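Two-arm planner stalls when both grippers close in on the same block
Clolska Community Help > Motion and Planning
Posted Friday, September 11, 2026
Tags: bimanual, collision checking, timeouts

dli_bench

Hi all. Two arms, one planner (Clondex, joint plan for both), perception is Dineo feeding boxes into the planning world. Single arm picks are fine. Trouble starts when I want both grippers on one foam block, left one from the left, right one from the right. Planner gets to the pre-grasp and then the last bit of the approach times out. Limit is 2,000 ms. Fails in 70 of my 448 logged tries, always at the same stage.

Things I tried: longer timeout (just fails slower), different seed, smaller step. Turning off collision checking makes it go, obviously not leaving it like that.

Pre-grasp, which it reaches every time:

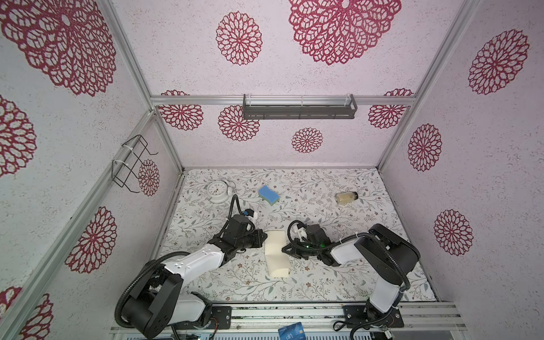

What the log says

approach_left: OK
approach_right: OK
approach_both: TIMEOUT, closest pair gripper_L / object_0
retry 5: TIMEOUT, same pair

So each side alone is fine and together is not. Is this a sync thing or am I missing a setting? The other stuff further back (clock, sponge, jar) is in the planning world too but never shows up as the closest pair.

Thanks, Dwight Li

marrowfield

Not a sync thing. Look at your closest pair, it's the gripper against the object you're trying to grab. You need to allow contact between the finger links and object_0 for the last segment only. My guess is your single arm pick script does that for you and the joint one doesn't. Mine didn't.

Order that works here:
plan to pre-grasp with everything checked
allow fingers_L and fingers_R against object_0, fingers only, not the wrist or the camera module
plan the approach as a straight line for both, same duration
close, attach object to ONE arm, keep the allow for the other one
lift

The attach step bites people. If you attach to both, the object gets two parents and the next plan starts in collision. Then you'll be back here with a differnt timeout.

Also check your padding. If Dineo pads the boxes and Clondex pads the links you are paying twice. Set one of them to zero.

pilar_k

had the same, restarted the planner node and it went away. maybe try that first

tobenna

Agree with marrowfield, would add one thing. Freeze the object pose before the approach. With two grippers that close the block gets partly hidden from some views and the box can jump or grow between updates. Planner sees a new world halfway through and starts over. In our setup (Leclerc driver, other arms) that alone was most of the timeouts. We latch the pose at pre-grasp and ignore updates on that one object until the fingers report closed. Everything else keeps updating.

Restarting clears the old boxes, so it'll look fixed for a while. It comes back.

Comments

dli_bench: Padding was on in both, yep. Turned it off on the Clondex side and added the allow for fingers only. Approach plans now on the handful I've run. Haven't done the pose latch yet, doing that next and will rerun the whole set. Where do I set the latch, per object or globaly?

tobenna: per object. Global will stop you seeing the rest of the workspace.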